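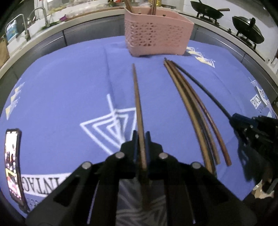
A robot can make a mistake even when every one of its parts is moving. The Povham Children's Technology Library has prepared these pages to explain one such mistake, which was found in July during a project named Fatwood. The purpose of Fatwood was to teach a robot called Geno to put kitchen tools away. Thin objects are a hard test for a robot. A chopstick is long and narrow, and one end comes to a point, so the two fingers of a gripper must close on it by the right amount. If they stop too soon, the chopstick falls. If they push too hard, it may bend, break or shoot out sideways.

How does a robot learn to hold something?

Geno was not told how to pick up each object with a long list of rules. People showed it how. A person held a gripper in one hand and used it to pick things up, in much the same way that you might use a pair of kitchen tongs. While the person worked, a small part inside the gripper measured how far apart the fingers were. A part that measures something is called a sensor. The numbers from the sensor were saved, and Geno used them later as its lessons.

What went wrong?

On a Wednesday morning, Geno was asked to move chopsticks from a table to a basket. It lowered its gripper to the correct place and closed its fingers. It lifted its arm, traveled to the basket and opened its fingers again. Every movement was smooth, but the chopstick was still lying on the table.

Geno's fingers had stopped 2 millimeters too far apart. That is a very small space, and for a cup or a sponge it would not have mattered. A chopstick can slip straight through it.

Geno did not know that it had failed. It had no sense of touch in its fingers. It checked only that they had moved to the position it had learned, and they had. The computer therefore recorded the job as finished. Engineers call this a silent failure. No alarm sounds and no red light comes on.

How was the cause found?

Sivaprasad Kaimal, the engineer in charge of testing at the Pathirana Workshop, began with Geno itself. He cleaned the fingers and tested the motor. Both were in good order. He then looked at the lessons, and compared the saved numbers with the real space between the fingers of each hand-held gripper, using a ruler and a set of metal blocks.

One gripper gave the wrong answer. Its sensor had turned slightly out of place, so when the fingers were shut, it reported that they were still a little open. Geno had copied those numbers faithfully. The lessons from up to 7 practice sessions had to be set aside. 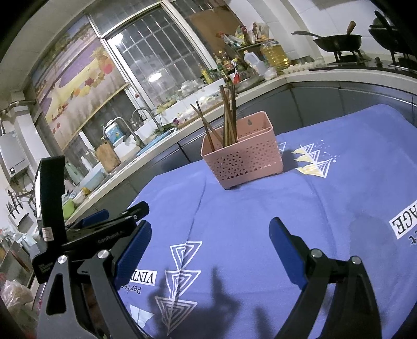
Testing a gripper properly means testing it closed and testing it open. A sensor may be right at one end of its movement and wrong at the other, so one reading is not enough. The open position matters when an object is being let go. The two blue pads are well apart, as they must be before a gripper can go around a chopstick or release one. Look also at the basket on the blue cloth. It has a divider inside, and brown chopsticks are standing in the left part. A robot has to bring a chopstick over the correct part before it opens its fingers.

What was changed?

The workshop now follows these steps each time the grippers are used.

Close the fingers fully and read the number from the sensor.
Open the fingers fully and read the number again.
Compare both numbers with the card kept for that gripper.
If either number does not match, put the gripper in the repair tray and tell an adult in charge.

Geno was changed too. After it lifts its arm, it now uses its camera to look between its fingers. If it sees nothing there, it stops and waits for a person. It is not allowed to try again more than 2 times without help.

Why is this a safety matter?

A dropped chopstick does little harm. The same fault could be serious if a robot were carrying a glass or a bowl of hot soup. It is also unsafe for a machine to report that work is complete when it is not, as people may rely on what it says.

Visitors to the workshop are asked to remember the following rules. Keep your fingers away from the jaws of any gripper, even one that is not moving. Do not pick up an object that a robot has dropped until an adult has pressed the stop button. If you see a robot do something strange, tell an adult what you saw, even if the screen says that all is well.

Words to know

Gripper: the part of a robot, or a tool held by a person, that takes hold of objects.
Sensor: a part that measures something, such as distance, heat or light.
Calibration: checking a sensor against something already known to be correct, and adjusting it if needed.
Silent failure: a fault that gives no warning.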